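第四章 桌面的安装、调平与日常养护

4.1 开始之前

本章适用于Trotwood系列升降桌的两种桌架(双柱与三柱)以及随桌架供应的全部浅色桌面。墙装折叠桌请看第六章。如果您买的是单独的桌架,桌面另配,请先读4.3节末尾的注意事项,再决定孔位。

安装需要两个人。桌面本身不算重,但翻面的时候一个人很难同时照顾两头,边角磕伤大多发生在这一步。请在地上铺一层毯子或者把包装纸箱拆平垫在下面,面积要比桌面大一圈。

请准备以下工具:
随箱附带的内六角扳手
十字螺丝刀(手动,头部与螺钉吻合)
水平尺,长度不短于半米
卷尺和铅笔
一块干的软布

电动螺丝刀可以用来拧桌架横梁上的机牙螺栓,不要用来拧桌面上的木牙螺钉。

4.2 选择摆放位置

桌面的颜色会随光照慢慢变化,浅色比深色更容易看出来。靠窗摆放没有问题,但请留意下面几点。

1. 桌面与玻璃之间至少留出一只手掌的宽度。窗下的冷凝水顺着窗台滴到桌面后缘,时间久了封边会起翘。

2. 桌子下方如果有暖气片,桌面底部与暖气片顶部之间要有足够的空隙。升降桌降到最低位置时再量一次,不要只量站立高度。

3. 头几个月不要在桌面上长期固定放置桌垫、显示器底座之类的物件。遮住的地方颜色变得慢,挪开以后会留下一块清楚的印子。隔一两周把它们换个位置,桌面的颜色会比较均匀。

4. 避开窗帘的下摆。桌面上升时可能卷住窗帘布,防夹功能不一定能识别这样软的东西。

注意:西晒强烈的房间,请在下午拉上纱帘。保修范围不包括日照引起的颜色变化。

4.3 安装桌面

1. 把桌面正面朝下放在垫好的地面上。预埋螺母的一面朝上。

2. 把桌架倒扣在桌面上,先不要拧任何螺钉。桌架两端的支臂到桌面左右边缘的距离应当相等。用卷尺量,不要靠眼睛估计。

3. 放好橡胶垫圈。每个支臂的孔位都要有一个垫圈,漏装会在升降时产生吱吱的响声。

4. 用手把所有螺钉旋入两三圈,确认每一颗都能顺利进去。有一颗进不去时,不要硬拧,松开相邻的螺钉,轻推桌架,再试。

5. 按对角顺序拧紧。先拧到垫圈刚好受力,再整体走一遍,每颗加四分之一圈。

6. 安装控制盒与手控器。手控器左右都有预留孔,装在惯用手一侧。手控器的线不要从支臂和桌面之间的缝里穿过。

7. 两个人各站一端,抓住桌架的横梁(不要抓桌面边缘),同时翻转,让桌脚先着地。

注意:自配桌面没有预埋螺母,需要自己打孔。桌面厚度小于随箱螺钉的有效长度时,螺钉会从正面穿出。请另购较短的螺钉,不要靠多加垫片来凑。

注意:玻璃桌面和石材桌面不能用于本系列桌架。

4.4 调平

桌架出厂时,四只调节脚都旋到底。地面不平的时候,桌子会在对角方向上摇晃,这时不要去拧紧桌面的螺钉,问题不在那里。

1. 把桌子降到最低。

2. 水平尺沿桌面长边放置,看气泡偏向哪边。偏向的一边较高。

3. 把较低一侧的调节脚往外旋,每次半圈,旋完再看。

4. 长边调好以后,把水平尺转过来沿短边放,重复同样的步骤。短边调整会稍微影响长边,请回头再看一次。

5. 升到平时站立使用的高度,双手按住桌面前缘轻轻前后推。有轻微晃动是正常的,听到脚下有磕碰声说明还有一只脚悬空。

地毯上的桌子请过一周再调一次。地毯被压实之后,四只脚下沉的深度往往不一样。木地板上建议加装脚垫,脚垫不随桌附送,可以单独订购,订货号在本手册封底。
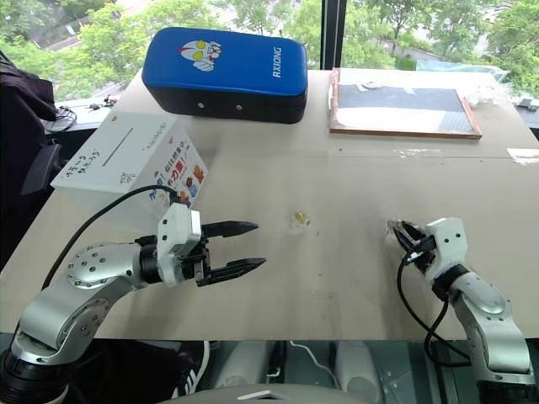 一位使用者读过上一版手册后来信说,他按对角顺序拧了两遍螺钉,桌子站起来用还是晃,最后发现是水平尺放在了线槽盖板上,盖板本身就翘着一头,量出来的结果全不对。他建议我们写明水平尺该放在哪里。这个意见我们接受:请把水平尺直接放在桌面上,离边缘一掌远,避开线槽盖板、桌垫和封边。没有把握时,把水平尺原地掉头再量一次,两次读数相同才可信。

4.5 复位与高度记忆

首次通电、断电较久之后,或者更换过控制盒,都要做一次复位。

1. 清空桌下的物品,包括矮柜和垃圾桶。

2. 按住下降键不放,桌子降到最低后会停一下。

3. 继续按住,直到桌子轻微下沉再回弹,屏幕上的横线变成数字。此时可以松手。

4. 中途松手的话,请从第2步重新开始。

高度记忆的设置方法:把桌子调到想要的高度,按一下M键,屏幕闪烁时再按数字键。坐姿和站姿各存一个。穿鞋与不穿鞋时合适的站姿高度不同,经常换鞋的人可以把剩下的键位也用上。

屏幕显示的数字是桌架高度,没有计入桌面厚度。想让它显示实际高度,请用卷尺从地面量到桌面上沿,再按附录B的方法输入差值。

屏幕出现以下代码时,请按对应办法处理:

E7:两侧立柱高度不一致。做一次复位。复位后仍然出现,检查立柱的插头是否插到底。

E9:电机过热。停用,等代码自行消失。连续升降多次会触发这个保护,不属于故障。

E13:防夹功能动作。移开障碍物,按反方向键让桌子退回一段,再继续使用。

其他代码请记下来,联系售后。

4.6 清洁

日常清洁用拧干的软布顺着长边擦,然后用干布再走一遍。水不要留在桌面上自然晾干,线孔周围尤其如此。

可以使用的:清水,稀释过的中性洗洁精,不含蜡的家具清洁剂。

不要使用的:含氯的漂白剂,丙酮,去污粉,钢丝球,蒸汽拖把的手持头。所谓的魔术擦海绵是一种细磨料,擦一次看不出什么,反复擦同一处会把哑光表面磨得发亮,磨亮的部分无法恢复。

各种污渍的处理办法如下。

茶和咖啡:尽快擦掉。已经干了的,用湿布盖上几分钟再擦。

圆珠笔和油性笔:棉签蘸少许酒精,从外圈往里擦,擦完立刻用清水布带走残留。先在桌面底部不显眼的地方试一下。

胶带残胶:用吹风机的低温档吹软,再用手指搓掉。不要用刀片刮。

蜡:等它变硬,用旧的塑料卡片轻轻推起来。

印泥和染发剂:能否去除要看停留的时间,我们不作保证。

注意:浅色桌面上的深色牛仔裤染色和报纸油墨印,多半用洗洁精水就能擦去,不必一开始就用酒精。

4.7 热、水与重物

刚离火的锅、刚烧开的水壶请放在隔热垫上。表层可以承受短时间的热杯子,但热杯底加上一圈水汽会在表层下面形成白印。新出现的白印有时会在几天内自己变淡,请不要急着打磨。

花盆要配托盘,托盘下面最好再有一层能透气的垫子。加湿器的出雾口不要朝着桌面。

桌面中部的承重与边缘的承重不同。夹式显示器支架会把重量集中在后缘很小的一块地方,安装时请在夹口的上下两面都加垫板。不要坐在桌面上,也不要踩着桌面去换灯泡。桌子升起来以后更不要这样做,立柱的导向件可能因此变形。

4.8 小划痕与封边的修补

随桌附送的修补蜡条与桌面同色,用法如下。

1. 用干布清掉划痕里的灰。

2. 把蜡条在手心里捂软。

3. 沿着与划痕垂直的方向来回涂,让蜡填进去。

4. 用塑料卡片的直边刮平多余的蜡。

5. 软布轻擦。

蜡条的颜色以新桌面为准,用过一段时间的桌面可能略有色差。请在订购时注明购买的年份,我们会尽量挑选接近的批次。

封边轻微起翘时,可以自己处理:隔着一块棉布,用熨斗的低温档缓慢移动加热,随后用木块压住,直到完全冷却。熨斗不要停在一处,也不要开蒸汽。起翘的长度超过一掌,或者里面的板材已经胀开,请联系售后更换桌面。

4.9 定期检查

每年春天检查一次即可,三月前后室内停暖,湿度变化大,螺钉容易松动。检查的内容有:

桌面螺钉是否有松动,松动的加四分之一圈
调节脚是否都着地
立柱表面是否有干结的灰,用干布擦去,不要上油
电源线在升到最高时是否绷紧
线槽里是否有被压扁的线
夹式支架的垫板是否移位

立柱内部在出厂时已经加过润滑脂,整个使用期内不需要补充。自行喷涂润滑剂会粘住灰尘,升降时产生异响。

4.10 搬动与存放

同一个房间内挪动桌子,请先降到最低,拔掉电源,两人抬横梁。不要拖。调节脚是塑料底,拖动时容易折断螺杆。

搬家时应当把桌面与桌架拆开运输。按4.3节的步骤倒着做,螺钉和垫圈装在同一个袋子里,用胶带贴在桌架上,不要贴在桌面上。桌面竖着放,长边着地,两块之间夹纸板。

长期存放时桌面应当平放,下面至少垫三根等高的木条。靠墙斜放几个月,板材会弯,装回去以后桌子中间就不平了。存放处不要潮湿,也不要紧挨暖气。

从存放处取出后,先在要使用的房间里放一天,再安装。

桌架的报废处理与控制盒的回收办法见第九章。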